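News from Pawłowska, April
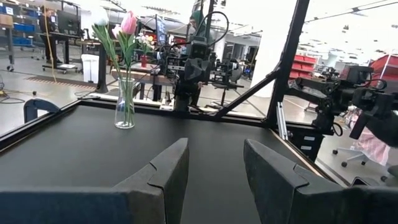 Photo: Tidon

The dining room at Pawłowska reopens this month after a winter of building work. We lost a few more weeks than planned to the kitchen drains, and we are sorry to everyone whose booking had to be moved. All of those bookings have now been given a new date. If you have not had an email from us, please call the restaurant after 3 p.m. and ask for the bookings desk.

The biggest change is in the kitchen. The old range has gone and the pass has been turned to face the room, so plates travel a shorter distance and soup gets to the table hotter. The dining room has the same number of seats as before. We have moved the coat rack to the hallway and put a proper door on the restrooms.

Renata Czerwiński stays on as head chef. Her spring menu keeps the beet soup, the duck with prunes and the potato pancakes, which account for most of what we sell. New this season are a cold sorrel soup with egg, pike dumplings in dill butter, and a braised rabbit that serves two and takes 40 minutes to bring out. There is a short vegetarian list on the back of the menu. Buckwheat-stuffed cabbage has moved there from the specials board and will be available every night.

We served 2,134 pierogi in the last week before we closed, and the kitchen has asked for more notice on large orders. From now on, takeout orders of more than six dozen need to be placed two days ahead. Smaller orders can be picked up the same evening if you call before noon. Fillings are potato and cheese, sauerkraut and mushroom, and ground pork. The sweet cheese filling will come back when blueberries do.

Bread now comes from Witik, the bakery two streets over. It is a dark rye with caraway, baked each morning, and we sell whole loaves from the bar until they run out. Please ask for yours when you sit down if you want to take one home.

Lunch starts again one week after dinner does. The lunch menu is soup, one main and coffee at a fixed price, served from 11:30 a.m. to 2 p.m. We do not take lunch reservations for parties smaller than six.

Our sister restaurant, Sterine, is open as usual during all of this. Gift cards bought at either place are good at both, including the paper ones from before the new card system. The back room there can be rented for private dinners of up to 30 people, and the set menu for groups has been updated on the website.

We are hiring two servers and a part-time dishwasher for Pawłowska. Evening shifts, staff meal included, tips shared across the whole team. Stop in between 2 and 4 p.m. and ask for Renata, or leave your name and number at the bar.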